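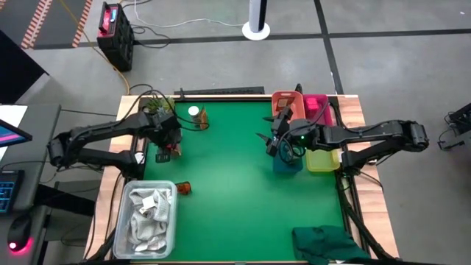 Before entering the first batch record, confirm that the Zusar compliance module is licensed for your facility type and that the state rule file is loaded. Zusar ships with a default rule file that applies to adult-use cultivation only. Processing and retail sites must load their own. The module also needs a physical location code for each surface where plant material is weighed, trimmed or packed. Assign one code per table. A table with a green top and pale wood borders, for instance, takes a single code, and the borders are not entered as a separate zone. Location codes may be changed later, but records already closed keep the old code.

4.1 Loading the state rule file

1. Sign in with an administrator account. Manager accounts can view the rule file but cannot replace it.

2. Open Settings, then Jurisdiction. Select the license class printed on your state certificate.

3. Select Load Rule File and choose the file supplied by Plallau. The file name begins with the two-letter state code.

4. Wait for the status line to read Active. Loading can take up to 140 seconds. Do not close the window.

5. Compare the revision letter on the status line with the letter on the release sheet. If they differ, repeat step 3.

CAUTION: Loading a new rule file locks all open transfer manifests. Close or cancel open manifests first. A locked manifest can be released only by Plallau support.

Note: Sites that hold both a medical and an adult-use license must load two rule files. Load the medical file first. The order cannot be reversed without clearing the jurisdiction settings.

4.2 Setting purchase and possession limits

1. Open Settings, then Limits. The fields fill in from the active rule file.

2. Enter a local limit if the city or county sets one lower than the state. Zusar rejects a local limit higher than the state value.

3. Set the reset period. The default is 24 hours, counted from the time of the first sale to that customer.

4. Select Save. The new limits apply to the next sale and do not affect sales in progress. 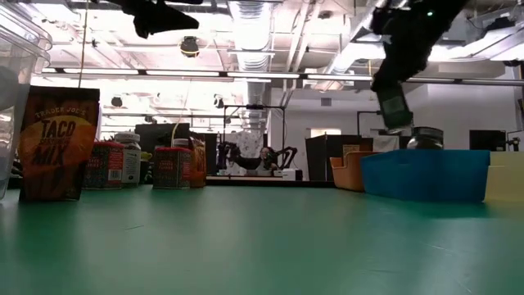 4.3 Connecting the label printer

1. Connect the Skokia printer to the workstation by USB. Network printing of state labels is not supported in this release.

2. Open Devices and select Skokia from the list. If it is not listed, restart the workstation with the printer switched on.

3. Print a test label. The warning symbol must be solid and the batch number readable without magnification.

4. Enter the starting number of the label roll. A standard roll holds 200 labels.

Note: Void labels must be recorded under Devices, Waste. Do not reuse a voided number.

For sites moving from Sakalauskas software, see Appendix C before starting section 5. Imported batch records must be approved by the license holder.

Section prepared by Rutilio Rosales, Technical Documentation.

Last updated: January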